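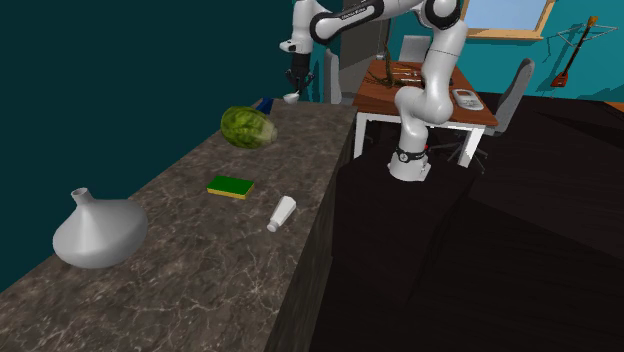
Zolik, Department of Consumer and Housing Studies, Prenham
Received in revised form February

Home | Issues | Articles | For Authors | Search

Filed under: Household Behavior, Storage and Space

3. Objects left on kitchen counters

3.1 Background

Earlier work on kitchen storage has mostly asked how much cabinet space a household needs. Less attention was given to the things which have a place in a cabinet but spend most of the day outside it. In this section we call them resting objects. A resting object is used often enough that putting it away feels like extra work, or it is used so rarely that the person has stopped to see it. Both kinds take the same surface, and in our interviews people spoke about them very differently.

Figure 1. Resting objects of different kinds on a stone countertop: a vase, a sponge and a squeeze tube.

The three objects in Figure 1 would receive separate codes in our scheme. The vase is coded as display, the sponge as cleaning, and the tube as "other container", because the code depends on the form of the object when its content is not known.

3.2 Sample and procedure

We visited 24 households in the Cassim district. Each was visited 6 times, always between breakfast and the evening meal, and every object standing or lying on the main counter was entered in the Cadis coding sheet. Fixed appliances were left out. In total the sheets contain 1,328 entries. The same object seen on two visits gives two entries — we wanted to measure occupation of the surface, so this repetition is intended.

We use cookies to improve your reading experience. Accept | Manage settings

3.3 Observations

Cleaning objects moved the most. They were seldom found in the same position on two visits, even in homes where a holder was available next to the sink. Display objects moved very little, and residents often forgot to mention them when we asked what was on the counter. In 3 households a display object had been given a second use, such as holding letters or keys, and it was then mentioned first.

Larger counters did not stay more free. Residents with a long surface divided it into a working part and a part for resting objects, and the border between them was kept quite strictly during cooking. We return to this border in Section 4, where the interview material is discussed.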